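News > Local > Schools and Libraries

Gallville library drops late fees on school materials

31 Jul 2023

The Gallville public library will stop charging late fees on books and study packs borrowed with a student card. The change takes effect when classes resume and covers all three branches, including the small one on Dorka Street.

Library staff began looking at the fees in May, after a review found that 164 student cards were blocked over unpaid charges. Of those, 73 belonged to children in elementary school. Most owed only a few dollars – too little to be worth collecting, but enough to keep them from borrowing.

All blocked cards will be cleared automatically. Families do not need to call or fill out a form.
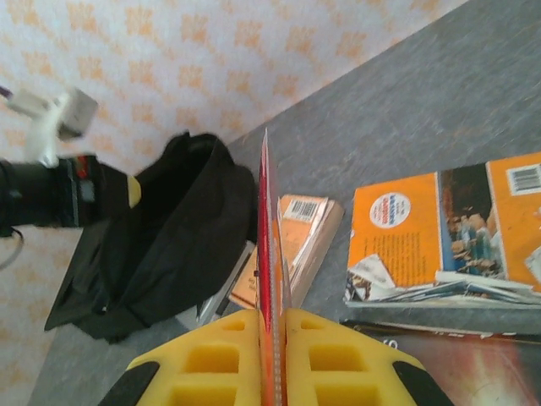
What still costs money

Lost or badly damaged items must still be paid for at the price of a replacement. An item counts as lost after 100 days. If it is returned later in good condition, the charge is removed.

Adult cards are not affected for now. The library says it will look at those fees next year.

The Clusau branch will also add more than 200 titles for young readers this fall – most of them paperbacks – and stay open one hour later on school nights.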